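Clarnville Makers list | Archive
Home - Threads - Authors - Search - Log in
Filed under: Home builds / Arms and grippers
January, Ehsan Najafi

Re: folding with the two-finger grippers, worth a group order?

> I've been reading up on the Pleva hand-held design and I reckon we
> should put in one order for the lot of us. You squeeze the handle,
> the fingers close, a camera on top records what you did, and later
> an arm copies it. People are folding laundry with these. If we split
> the printing between here and the Dodport lot it's cheap, and we'd
> have something to show by spring. Any reason not to?

A few reasons, yes. I'm not against it, and I've built a pair, so take this as grumbling from somebody who has spent the money already.

First, "people are folding laundry". I've watched the same clips you have. Most of them are tea towels, flat on a bare bench, placed square to the camera before anything starts. A tea towel is one layer of thin cotton with no seams worth mentioning. Try denim. Once it has been folded over a couple of times you have a lump with a rounded side that wants to open again, and the fingers have to decide which layer they are after. Mine usually take the top one and leave the rest behind, or take the lot.

Second, the printed linkages. The drawings look lovely, but the pins are where it all goes wrong. I had play in both fingers straight away, and it took 3 goes at the inner arms before the tips met without one riding over the other. The Mäkelä version of the file has tighter holes and I would start with that, and ream them by hand. Don't drill them, the plastic grabs and you get an oval.

I've got mine set up at home, on a table with a fleece blanket thrown over it, and jeans-weight stuff to practise on. The fleece was meant to help. On a hard top the fingertips skate about and click, and you can't get under an edge at all. On fleece they sink in a bit and you can scoop. The trouble is that they'll scoop the fleece as well if you're careless, and then you have a very nice recording of somebody folding a blanket into a pair of trousers.

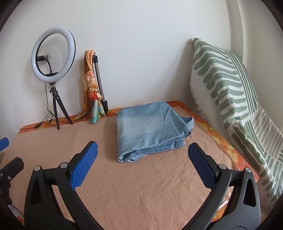 Ehsan Najafi

The blue pads are the one part I'd defend. I tried plain printed tips first and they were useless on cloth. The textured ones hold, and the serrated lower edge gets in under a hem better than a flat one does. If you do a group order, order pads and forget the rest, we can all print the black bits ourselves.

On lighting, which you asked about last time: a cheap ring light on a small tripod is fine, but I've more or less stopped switching mine on. It made a bright patch on whatever was nearest and the far side went to mud. Daylight and a white wall do me well enough. I'm happy to be told I had it in the wrong place.

Third, and this is my real objection, the counting. The write-up that got everyone excited talks about 3646 recordings. I managed 2 evenings before my wrist gave up, and I threw away more than I kept. Squeezing a sprung handle over and over is hard work. Who is doing the thousands? If the answer is "we'll share it out", then I want to see a rota with names on it before I see an invoice.

And we still haven't got an arm that can hold one of these up. The one in the shared workshop droops with a screwdriver taped to it. I weighed nothing, I just tried it, and it sagged.

So my counter-offer is small. Order pads for four of us. Each builds a pair, each tries the same garment, something thick with proper seams, and we compare notes on the list. If we're all still keen after that, talk to Dodport. If half of us have put the things in a drawer, we've lost the price of some rubber.

I can bring mine along to the next open evening if anyone wants a squeeze. Bring your own jeans.

Ehsan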